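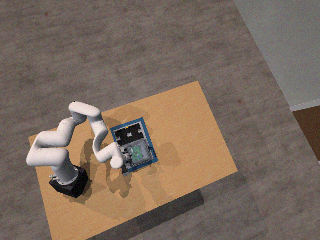

A Conversation on Rural Library Service

The Kavanagh District Library marked the close of its regional loan program's first phase this spring. Efraín Bermúdez, the district's director of outreach, met with the newsletter on June 7, 2019, to discuss how the program has developed and what residents may expect in the coming year.

Mr. Bermúdez joined the district when it operated a single building and one delivery van. The loan program now serves the towns of Lerkura and Flisine, along with the farms between them, and holds 2671 registered cardholders. Of these, 1737 live more than a half-hour drive from the main building.

"When we began, we assumed that distance was the main problem," he said. "Distance matters, but opening hours matter more. A person who works until six cannot use a library that closes at five."

The district responded by moving two afternoons of service at Flisine to the evening. Borrowing at that stop rose during the first winter, and the change was made permanent in October.

Asked which materials are requested most often, Mr. Bermúdez named large-print fiction, repair manuals and local history. The last of these has required particular care. Many of the county's early records were held in private homes, and the district has accepted 800 items for cataloging, among them account books, church programs and letters.
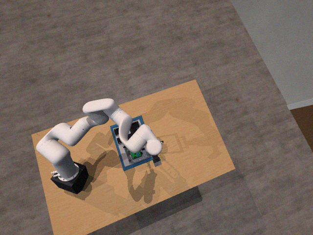 "Families want to know that the papers will be looked after and that they can come and see them," he said. "We give each family a written receipt and a copy of the catalog entry. It is slow work, and I would not want to hurry it."

The cataloging is carried out under the Nultari Fund, a local endowment that also pays for acid-free boxes and shelving. Mr. Bermúdez noted that the fund does not cover staff time, which remains part of the district's general budget.

He spoke with some reserve on the subject of late fees. The district ended fees on children's books last year and has been asked to do the same for adult loans. "The board is studying the figures," he said. "I have my own view, but I would like them to read the report first."

Plans for the next phase include a third evening at Lerkura and a larger standing collection in Spanish. The district has set a goal of 2000 loans per month across all stops, a level it has reached only once, in the month of the summer reading program.

Mr. Bermúdez also expects to revise the delivery route – the present one was drawn before the river bridge reopened – and residents will be notified by mail of any change to their stop. Requests for home delivery may be made at the main desk or by telephone during regular hours.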